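The last bus to Ashworth left at 6, so she had the afternoon to get through the box.

It had come from the landlord's office on Jellel Street, with a note saying the building would be sold in May and every key had to be sorted before then. There were thirty apartments and the keys to twenty-nine of them. The note was firm about this. Apartment 30 had a door, a mailbox and a tenant on the books, but no key had ever been cut for it.

She made coffee and started anyway. Her father had done this job before her, and he had done it with string. The string had rotted and the keys had slid together in the bottom of the box, front doors with cellar doors, brass with steel. She read the stamped numbers under the lamp and wrote them on paper tags. Some had worn flat, and those she put aside for the locksmith at Kikmont.

By three she had run out of tags. She went down to the hardware store and bought two more packs and a bag of key rings. The man at the counter asked if she was opening a hotel. She said she was closing one, more or less, and he gave her the change without saying anything else.

Back upstairs she went on with it. The rings were stiff. You had to get a nail into the split and hold it open while the key went on, and her thumb was sore before she had finished the second floor.
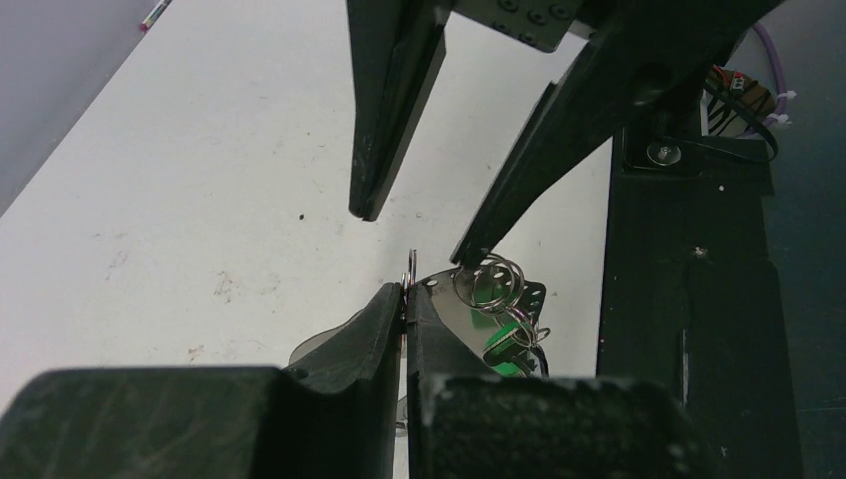 A ring is a small thing to be annoyed by. She thought about her father at this same work, winter after winter, and why he had stayed with string. He had bad hands by the end - she had forgotten that until now.

At five she reached the bottom of the box. Under the paper lining was an envelope from Plurko, the firm that had put up the building, still sealed. It was addressed to him. She could feel the key through it.

She put the envelope in her coat pocket, turned off the lamp and walked down to wait for the bus.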